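# Minutes, Working Group on the Border Talks, 6/10/19

Present: Liv Lie (chair), Linnea Forsberg (minutes), four members from the Midtbø office.
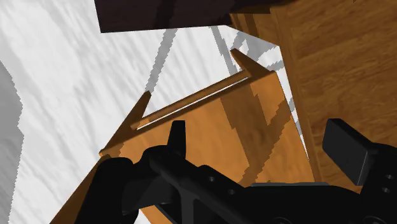 **1. Minutes of last meeting**
Approved with one correction. The Clindmont delegation has six members.

**2. Visit of the deputy minister to Clindmont**
Liv informed that the visit is confirmed for January. The deputy minister will meet her colleague from Preter and discuss the fishing agreement and the visa rules. It was asked if the prisoner question will be on the programme. Liv answered that Preter has not yet agreed to this, and we should not mention it to the press before they do.

**3. Statement from Jetov**
The group read the statement of the Jetov government. Linnea finds the tone softer than in the spring, but the paragraph on inspections is the same as before. Two members were of another opinion and wished to have this written in the minutes.

**4. Petition**
The petition for reopening the consulate has now 2056 signatures. Of these, 68 have no address and must be checked.

**5. Decisions**
- Liv writes a short note to the ministry on points 2 and 3.
- Linnea checks the signatures together with the Midtbø office.
- The translation of the Jetov statement is sent to all members.

**6. Other matters**
The travel costs for Clindmont were postponed to the next meeting.

Minutes taken by Linnea Forsberg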